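3 min read

4. What graduates remember about the day

We were delighted by how much people wanted to talk. Of the 1,323 graduates invited, 74 sat down with us for a full interview, and many ran well past the hour (one, at Losthorpe, went on until the campus café closed!). Very few began with the speeches. They began with the waiting: lining up behind the hall, borrowing hairpins, finding out that the person in front had taken the same first-year unit.
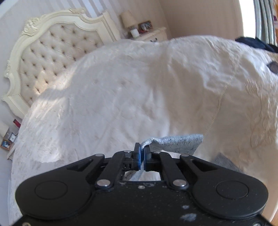
The waiting also turned up in places we hadn't thought to look. Trajkovski's earlier work at Hulme treated the line-up as dead time, and our first interview guide did the same, so we rewrote it after the January pilot and gave the hour before the procession its own set of questions. What a difference that made. Graduates who had studied mostly online spoke about it with real warmth, and 33 of them named it as their favourite part of the ceremony.

Figure 2. Part of the day named as favourite, by mode of study.

Family members saw things differently, and we found this just as exciting. For them the centre of the day was the reading of the name, even where it lasted only a second or two and was mispronounced. Bite and Trajkovski coded these accounts separately, then compared notes on some 20 transcripts before settling on the labels used in Section 5.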